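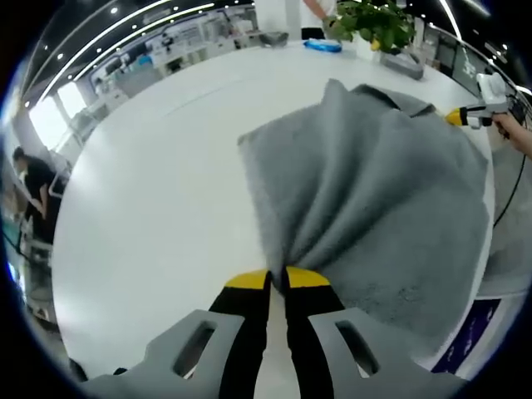 Figure 1. Gray terry towel.

Why Does a Towel Stop Drying You? A Report on Fabric Softener and Terry Cloth
Bindu Lobo

Background

My family has argued about towels for as long as I can remember. My mother believes in fabric softener. My grandmother believes that fabric softener is a way of paying money to be damp. When I had to pick a topic for the materials unit, I saw a chance to settle this with a kitchen scale.

Terry cloth dries you because it is covered in small loops of yarn. The loops give the cloth more surface, and water gets pulled in between the fibers. Softener leaves a thin, slippery coating on those fibers. The coating makes the towel feel nice and also helps keep water out, an odd thing to want from a towel.

Question

Does a towel washed with softener take up less water than the same kind of towel washed without it, and can the damage be undone?

Method

I bought 6 cotton hand towels from the same shelf at Doltonus, all the same size. Two were washed with detergent only, two with detergent and the normal dose of Cullik softener, and two with detergent and a double dose. I had planned on a triple dose, but the machine's drawer disagreed. Everything was line dried, because our dryer has opinions of its own and I didn't want them in my data.

After each round of washing I weighed each towel dry, laid it in a tray of tap water for 74 seconds, let it hang over the sink until the dripping slowed down, and weighed it again. The time was supposed to be 60 seconds. On the first towel I was slow with the tongs, and it seemed fairer to be equally slow with the rest.

Results

After the first wash there was hardly any difference between the groups. My mother was told and was pleased. By the third wash, the softener towels were clearly behind, and the double dose towels floated for a moment before they started to sink. My grandmother was told and asked to see it again.

I then washed all the softener towels with a cup of white vinegar and no detergent. They recovered some of what they had lost, though they never caught up with the plain ones. They also smelled like a salad until the next wash.

Problems

"Until the dripping slowed down" is not a measurement, as Mr. Arancibia wrote on my draft in large letters. A timer would have been better. Two towels per group is also a small number, and our tap water is hard, so results may differ in other houses. I didn't test how the towels feel on skin, which my mother says was the whole point of softener in the first place.

Next time I would try a bamboo blend and use a timer for the hanging part. The plain towels now live in the upstairs bathroom. The double dose pair went to my brother.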